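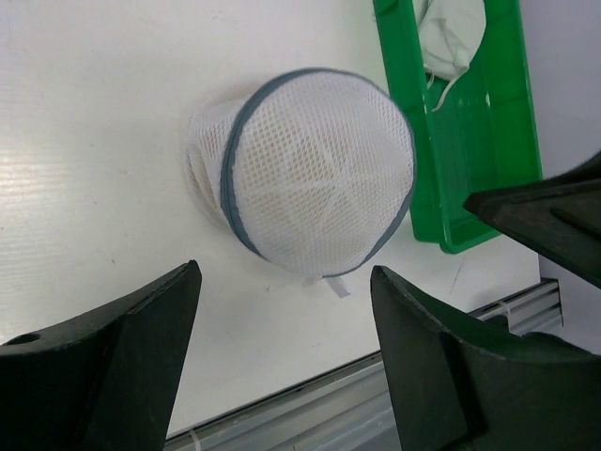
How often do the finger pads of the cell need to be changed? We change them after every 3000 grasps, or sooner if a pad no longer holds the 500 g test weight.

3.2 Set-up and upkeep of the cell

The cell has two arms that share one white tabletop, with a rail of aluminium extrusion along its front edge. Each arm has a two-finger gripper and a small wrist camera. Figure 4 was taken by one of the wrist cameras and shows its own two fingers, a mesh laundry bag lying on its side and, at the upper right, the green tray with a pale cloth item in it. A finger of the other gripper comes in from the right. Small white cable ties can be seen on the rail.

Figure 4. Wrist camera view with the mesh bag between the camera and the tray.

Fine netting is harder on the fingers than plain cloth. In April, the left gripper began to snag on bags of this type when it opened. Arwel Pugh took the fingers off and found a burr on one tip. He dressed it with a fine file and we added a check of both tips to the daily routine. The outer faces scuff in normal use and we leave them alone.

The daily routine is as follows. The tabletop is wiped with a dry cloth. Both grippers are opened and closed 100 times with nothing between the fingers, and the motor current is logged. The finger screws are checked with a torque driver. The wrist camera lens is cleaned last. Mali Skyrme wrote the first version of the checklist, and it has been in use in its present form for 38 weeks.

Cable ties are replaced when they work loose. We cut the tails flush, as a long tail caught a drawstring on one run and the arm stopped on a force limit. After any stop of this kind the arm is homed, the camera mount is checked for movement and the hand-eye calibration is repeated. If the error is still too large, the mount is taken off, cleaned and refitted with new screws. We have done this twice, both times on the left arm.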